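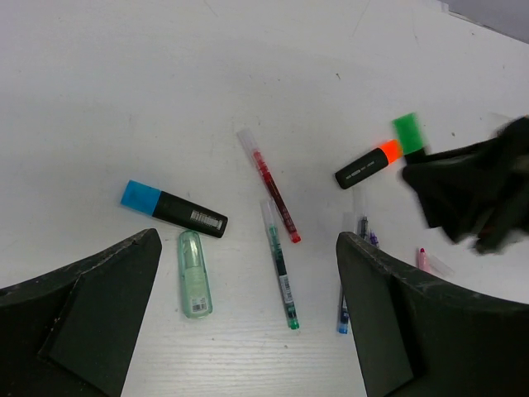

Tuesday, Prunberg returns room, sort cell

7:40 start. Mixed tray tipped out, pens and highlighters together. Same layout as last week: slim pens go left (amber), pastels middle (gray), dark-barrel highlighters right (clear). Not changing the layout again until everybody has had a full shift with it. Two of the evening crew still have the old order in their hands, you can see them reach for the wrong side and stop.

Backlog sheet says 3,241 loose pieces as of this morning. Was worse in December. Vokby sends the returned desk kits in whatever shape the schools boxed them, so half the work is still opening cartons and peeling tape, and the arms do none of that. Need to keep saying this in the Monday summary bc upstairs reads "sort cell running" as "returns is automated". It isn't. Sorting loose writing stuff is automated, partly, with a person close by.

Target from Nazari's is 700 a shift. Not arguing it today. A person who is good at it beats that easily for the first hour and hates it by the third. That was the whole reason for the cell and I think the reason got lost somewhere around the second budget meeting.

Notes from the morning:

– pens lying side by side are the trouble, as before. Spread ones fine.
– caps. Clear caps on a white table are hard for everyone, arms and people. Want a darker mat to try. Ask purchasing, third time.
– barcode labels wrap differently on the slim pens than on the highlighters. Scan is a hand job afterward, so whoever is on the cell has a scanner in one hand most of the day. Wrist complaints from two people already. Ask about a stand scanner.
– keep loose cable clear when leaning in to wipe the table. Power off first, both sides. I've seen people skip it. 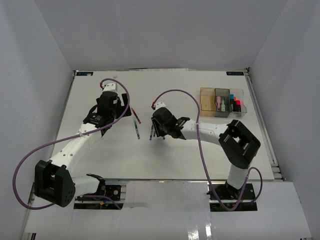

Both grippers in among the pens. Amber bin empty, pink and mint highlighters in the gray one, blue / orange / pink-red in the clear.

Zixuan Tan asked for a proper list of what the job is now, for the job description. Fair ask. The posted one still says "sorts returned stationery by type and color" and nothing else. What people on the cell do on a normal shift, as far as I can tell from standing there:

Open and tip cartons. Pull out anything broken, leaking or chewed. Feed the table a bit at a time, not the whole carton. Watch. Reset when it stalls. Pick out the ones it leaves. Scan. Empty bins to totes, label totes. Log stops on the sheet with a cause, not just a tick.

The last one matters more than it looks. A tick tells me nothing. "Two pens touching, gripper got neither" tells me what to fix. The morning crew writes good ones now. Evening sheet is mostly ticks still, but then nobody walked evening through it, I just left the sheet on the clipboard and assumed. My fault. Go in for the 3:30 handover and do it in person.

Also: feeding the table is a skill and we're not calling it one. Same carton, two different people, very different number of stops. The ones who are quick at it shake the pens out thin and nudge the clumps apart before they hit start. No one taught them. Should be in the traning sheet, and they should be the ones to write it.
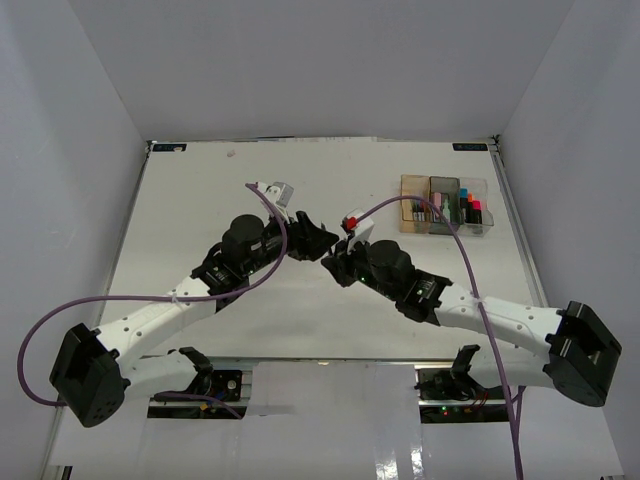

Pay question came up again at the 10:00 break. If you're resetting a machine and logging faults, are you still on the sorter grade? I said I'd take it up, and I will, but I said that before. Need an answer with a name on it this time. The Dredeo contract has us covering first-line resets ourselves, so it's right there in writing that someone here does that work. Send that page along with the question.

Other thing from the break, which I hadn't thought about. The old sort table seated six, facing each other. People talked all day. The cell wants one person, standing, facing a gray wall. One of the older hands said the sorting was boring but the table wasn't. She'd rather have carton opening every day than cell duty, and she was the fastest sorter we had. Not a complaint exactly. Put it here so I don't forget it when I write the summary and make it all about piece counts.

Options:
1. Rotate at 90 minutes, no one on the cell longer than that without swapping. Costs nothing.
2. Turn the carton bench so it faces the cell person. Costs an afternoon and an extension for the tape dispenser outlet.
3. Stool at the cell. Safety has to look at the height, the stop button must be reachable sitting down.

Start with 1 today, informally. 2 on Friday if the floor is clear. 3 when safety answers.

Tried the rotation from 11:00. One swap went fine, one got missed since there's no clock on that side of the room. Kitchen timer, cheap. Person coming off the cell should say out loud what's in progress (which carton, what got pulled out) or the next one starts guessing. We lost track of a half carton that way before lunch and had to rescan the tote. Annoying but quick.

Monthly comparision Zixuan wanted: hand table did 1,792 in the last week it ran on its own. Don't put this next to the cell figure without saying the hand table had the whole crew on it and no cartons to open that week, they'd been opened ahead. Apples and oranges. If it ends up on a slide without the note I'll be explaining it until summer.

Things I told people today, so I'm held to it:
– no hours cut on account of the cell this quarter (confirmed w/ Zixuan in the hallway, get it in email)
– grade question goes up this week
– anyone can ask for carton duty over cell duty, no reason needed
– stop sheet isn't used to rate people. Only the cell. Write that at the top of the sheet in big letters.

Open:
darker mat
stand scanner
timer
evening crew walk-through, 3:30
move the bin labels to the front edge, they wear off on the inside
who covers the cell when both trained people are out? right now the answer is me

3:50, back from handover. Went OK, longer than planned. Evening wants their own say on the rotation length, they have fewer people so 90 might mean the same two swapping back and forth all night. Told them to pick a number and write it on the sheet.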